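Plain white tabletops are back on at the Dinu workroom

7 March 2022

If you've been waiting for the benches at the Dinu Street workroom to come good again, I've got happy news – the new tops are in and the room opens to the public this week! 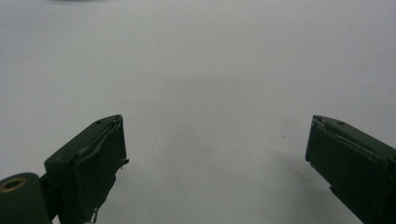

I dropped in yesterday for a bit of a nosy before the doors open, and I have to say I'm chuffed. The old tops at Priver (that's the hall's name on the booking sheet, though most of us just say "the workroom") had copped years of glue, paint and hot mugs, and you couldn't lay a piece of fabric down without it picking up something from the last class. The replacements are pale and smooth, with a matte finish that doesn't throw the lights back in your eyes, and I reckon anyone who cuts patterns or mounts prints is going to love them.

The tops came from Tallance, who make them to measure, and the old bases have been kept. Fitting took two days. There are eight benches in total, so the usual evening classes will all fit, and two of them have been set lower for people who'd like to work sitting down. I tried one of the low ones and stayed there for far too long, drinking my tea (with a coaster, I promise).

Now, a few things to know if you're a regular. Cutting mats are compulsory from here on, even for a quick trim. Hot glue guns have to go on the metal trays by the sink. Marks should be wiped off with a damp cloth and a drop of dish soap, and please leave the scourers at home, as they'll take the finish off. If you do spot a mark that won't shift, write it in the book near the door so it can be looked at.

The quilters get their usual morning spot back, and the Dreltov model-making club is returning after a long stretch in the library's back room, where I'm told the tables wobbled something shocking. Bookings cost the same as last year and can be made at the front desk or over the phone. The mailing list has grown to 200 people, so I'd get in early if you're after a whole bench on your own.

Still to come is the lighting at the far end of the room, which is a bit dim for fine work once the sun goes down. That job's pencilled in for August, and the room will shut for two days while it's done. Until then, bring a lamp if you're stitching anything dark – there are power points under every bench.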